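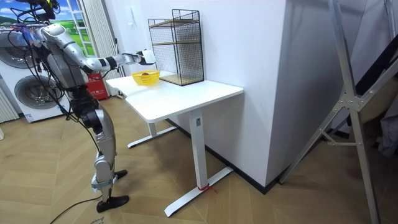

Pacita Yap says a desk is only as tidy as the wall behind it, and she said it to me so many times during my first year teaching this course that I finally gave in and let her have the opening of the chapter. Push the thing up against the wall, she says, put the tall stuff at the back, and leave the front alone!

Chapter 6
Small Things on Flat Surfaces: Desks, Racks and Baskets

I like that advice, and I've spent a lot of this chapter arguing with it anyway. In Chapter 5 we worked on closets and shelves, where everything has a back, two sides and a door you can shut. A desktop gives you none of that. It's wide open, it's at hand height, and whatever you're carrying when you walk into the room tends to land on it (keys, mail, the mug from this morning, a screwdriver you meant to take back downstairs in January).

So let's start with the desk itself. The one I'll keep coming back to is a plain white desk with rounded corners, set lengthwise along a white wall, with T-shaped feet on a wood floor. I picked a simple one on purpose. It has a flat top and that's all you get to work with, so every choice about where things go shows up right away. If your own desk has drawers, pretend for now that they're locked. We'll open them in Chapter 7.

On that top we have two kinds of holders, and most of what you'll learn here comes down to telling them apart.

The first is the rack. A black wire mesh rack standing at the back, against the wall, uses height, and height is the one thing a desk has plenty of. You can see through mesh, too, so you don't forget what you own. My old college roommate had a solid wood cabinet on her desk and found a birthday card in it, stamped and addressed, two years after the birthday.

The second is the basket. Ours is small, yellow and plastic, with holes in the sides, and it sits out on the desktop in front of the rack. A basket is for things on the move. You drop something in now and you deal with it later, and the small size is a help, because a little basket fills up fast and makes you empty it. I once bought a giant one at Bautista, the housewares store near my bus stop, and it took me a whole weekend to get to the bottom of it. There were 85 loose rubber bands in there. I counted them because I was annoyed.

I also want to say a word about color. A bright basket on a white desk is easy to spot from the doorway, and if you want people in your house to use a thing, they have to be able to find it. Leonora Lumanlan, who shared an office with me at Skalville for years, disagrees completely and keeps everything on her desk gray. Her desk looks lovely. She also loses her glasses a lot.

Before you read on, do this warm-up. It takes one evening and you'll need the results for section 6.2.

Clear your desk down to the bare top. Put everything on the floor or the bed, wipe the surface, and then stand there a minute and enjoy it.

Put back one tall holder, at the back, touching the wall. A magazine file or a box stood on end will do fine if you don't have a rack.

Put back one small basket or bowl within easy reach of where you sit.

Now return your things one at a time. As you pick each one up, say out loud whether it lives here or is passing through. Things that live here go in the tall holder. Things passing through go in the basket. When the basket is full, stop, even if there's still a pile on the bed (there will be!), and write down what's left.

Keep that list. Students always want to toss it, and it's the most useful page in your notebook.

Words to know in this chapter

Resting spot: the place an item stays when you aren't using it.

Landing spot: the place an item gets put down when you come in.

Reach zone: the part of the surface you can touch without getting up or leaning.

Back line: the strip along the wall where tall holders belong.

We'll take these in order, starting with the back line, and I'll let Pacita have one more turn before I get my say.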